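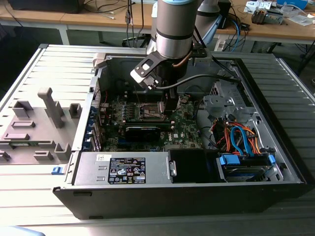
Reading time: 2 min

Why do households keep a desktop computer that they no longer use? In our interviews the most common reason was the files inside it, which the owners had not yet copied to another place.

Figure 1. Open desktop computer tower with motherboard and power supply unit.

4.2 Storage at home before disposal

We sent the questionnaire to 3000 households in the district of Gresau, and 269 of them reported at least one desktop computer that was out of use. From this group, 239 agreed to answer the longer form. The interviews were done by Sanaa Erraji and Marilou Ignacio, mostly in the evening, when the adults of the household were at home.

The tower is a special case among old devices. A phone goes into a drawer and is forgotten there, but a tower takes floor space and is seen every day. Still, 82 of the respondents could not say in which year they stopped using it. Several of them spoke of photographs of children or parents, and they were afraid to lose these if the machine left the house. Others had heard that a drive can be taken out alone – a power supply unit or a motherboard holds no family pictures – but they did not want to open the case by themselves.

Distance had a smaller effect than we expected. The collection point at Vinonwood accepts computers every morning, and respondents who live near to it kept their towers as often as respondents in Okow, who must travel by bus. Keskin found a similar pattern for television sets, although her sample was limited to rented apartments. We return to this difference in Section 5, where the two forms of housing are treated separately.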